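Evening Reading and Math Classes, Hornidham and Fesgate
Progress report to the Lewis Fund, second period
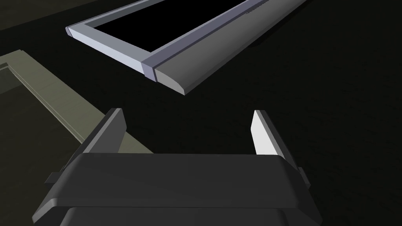 Gripper with a finger near each side, computer rendering.

Summary

Classes ran at both sites through the period. By the close of enrollment in December we had 138 adults on the books, and most of them are attending regularly. The Hornidham groups are full. Fesgate started slowly and has picked up since the class time was moved. Spending is within the approved budget, with one line running over and one running under. We are asking for a change to the transportation line, explained near the end of this report.

Enrollment and attendance

Most new students came to us by word of mouth. The flyers sent home through the elementary schools brought in a smaller number than we had planned for, and the notice in the utility bill brought in very few. We do not intend to repeat the notice.

Attendance in Hornidham has held steady. In Fesgate, the original 5:30 start did not suit people coming off the day shift at the packing plant, and several students missed the first part of class every week. We moved the start to 6:45 and kept the same length of class. Attendance improved, but the later finish means that students who ride the last bus have to leave early. The two things are connected and we have not solved both.

Students who leave are called once by their tutor. The usual reasons given were a change in work hours, a move, or child care. A few said the class was too easy. We had been placing people by interview alone, and we now add a short written exercise at sign-up.

Teaching

We have 11 paid tutors, all part time. Two of them are new this period and shared a class with an experienced tutor before taking a group of their own. The reading program is the same as last year. The math program was changed to put measuring, pay stubs and household bills first, with fractions later. Tutors report that students stay with it better in this order. It does mean that those preparing for the high school equivalency test reach the test material later than they would like, and we are looking at a separate group for them.

Tutor meetings are held on the last Wednesday of the month. The main subject this period was how to handle groups with a wide range of levels. Fesgate has only one room, so splitting the group is hard there. For now the tutor teaches one half while the other half works from the folders, then they trade.

Student records

Attendance and progress notes were moved from paper to Pletumon. The changeover took longer than we allowed for. Old records had students entered under more than one spelling of their name, and these had to be checked by hand. Tutors in Fesgate still fill out paper sheets when the internet connection is down, and the office types them in afterward. Reports for the full period can now be pulled from one place.

Books and supplies

We bought 306 workbooks, which covers both sites through the spring. The price per copy was lower than budgeted and there is money left in this line. The dictionaries ordered for Fesgate have not arrived. The supplier has given us a new delivery date and we have not been billed.

Budget

Tutor pay is on target. Books and supplies are under. Transportation is over, due to the bus passes given to Hornidham students during the road closure. The closure has ended and the passes have gone back to the normal level.

We request approval to move the unspent part of the books line to transportation. Part of it would pay for a shared van home from Fesgate on class nights, so that students do not have to leave early for the bus. We have one quote and are waiting on another.

Next period

Open a test preparation group in Hornidham. Start the van service if the transfer is approved. Finish entering last year's records. Review the sign-up exercise with the tutors and shorten it if needed.

A full statement of spending is attached, along with the attendance tables for each site.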